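Kekby Community Dining Room: Tables and Tableware
Progress Report to the Grenholm Fund

Submitted 18th November by the Kekby project office

Print this page | E-mail this page
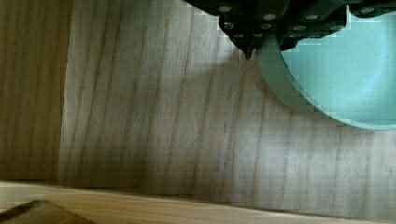
Grenholm's program office asked in its response to our last report whether the money set aside for tableware would be better spent on a second set of tables, given how quickly attendance has grown. The question was a fair one and was put to the project group at its next meeting. Our answer, and the figures behind it, are set out under Tableware below.

Summary

The dining room at Kekby is open and serving a midday meal on 4 days a week. The tables are in place, the new bowls are in daily use, and the storage wall is complete except for its doors. Spending is within the approved budget. One item, the replacement of the serving counter, has been delayed and will not be finished in the present reporting period. We ask the Fund to note a small transfer between budget lines, described under Finance.

Tables

The previous furniture consisted of folding tables in several heights, which could not be pushed together for larger groups. These have been replaced with wooden tables of a single height, supplied by Viklund. The tops are light in color with a straight, visible grain. The project group preferred this to the painted finish first proposed, as the sample panel in the painted finish had marked badly during a month of trial use in the entrance hall.

Viklund delivered the tables in two loads. The second load was short by two sets of leg bolts, and the tables concerned were stored until the missing parts came. No charge was made for the extra delivery. All tables have now been checked for level and fitted with felt pads. The floor near the kitchen door slopes slightly, and the two tables at that end stand on thicker pads.

Care instructions have been posted inside the kitchen. The tops are to be wiped with a damp cloth after each sitting and dried. Hot pans are not to be placed directly on the wood. Oil will be applied twice a year, with the first application planned for the spring closing.

Tableware

At the time of application, meals were served on disposable plates. The approved plan called for these to be replaced with reusable pieces that could be washed on site. The group chose a large round bowl in a pale green with fine darker flecks, with a thick, rounded rim and a shallow basin. A shallow shape was requested by the kitchen, where soups and stews make up most of the menu and where food in deeper bowls had been found to stay too hot for the younger guests.

We purchased 70 bowls from the Gralix range. Average attendance is nearly 25 at each sitting, and the larger number allows two sittings to be served before any washing is done, with a reserve for breakages and for the monthly evening meal. A second set of tables would not have helped at present. The room is full at its current layout, and the fire plan does not permit more seating without changes to the side exit. The limit on service in the first weeks was the supply of clean dishes – on several occasions the second sitting had to wait while the first was washed. Since the bowls came into use, the second sitting has started on time.

To date, 8 bowls have been lost to chips or cracks. Most of these losses occurred in the first two weeks, when bowls were being stacked too high on the draining rack. The rack has been moved away from the edge of the sink and the stacks are now kept low. Any bowl with a damaged rim is taken out of use the same day. We do not plan to order replacements before the end of the grant year.

Storage

Open shelving has been built along the wall between the kitchen and the dining room. Bowls are kept on the two middle shelves so that they can be reached from either side without a step stool. Serving dishes are stored below, and seasonal items above. The doors have been ordered and are expected before the end of November. Until they are fitted, the shelves are covered with cotton sheets overnight to keep off dust.

The old storage closet has been emptied. Usable items were offered to the Kekby youth club, which took the folding tables and two trolleys. The remainder was recycled.

Serving Counter

The existing counter was to be removed and replaced by a lower one suitable for guests using wheelchairs. When the front panel was taken off, a water pipe was found running through the base at a height that does not appear on the building drawings. The pipe must be rerouted before the new counter can be installed. Two quotations have been requested and one has been received. In the meantime, guests who cannot reach the counter comfortably are served at the table. This arrangement works adequately but requires an additional person on each shift, and we regard it as temporary.

Finance

Spending on tables was slightly below the approved figure, mainly owing to the plainer finish. Spending on tableware was slightly above it, the increase being due to delivery charges that were not included in the original quotation. The project office has covered the difference from the saving on tables and asks the Fund to confirm this transfer. No other changes have been made. Copies of all invoices are attached to the paper version of this report.

The cost of rerouting the pipe was not foreseen in the application. We do not request additional funds at this stage. Once the second quotation has been received, we will write separately with a proposal.

Next Steps

The following work is planned for the coming period:

Fit the doors to the storage wall and adjust the shelf heights.
Obtain the second quotation for the pipe and agree on a date for the work.
Install the lower serving counter.
Repeat the guest survey, using the same questions as before with one added on the comfort of the seating.

The next report will cover the survey results and the final position on the counter. The dining room may be visited during any midday service, and we would ask representatives of the Fund to let the project office know in advance so that places can be kept for them.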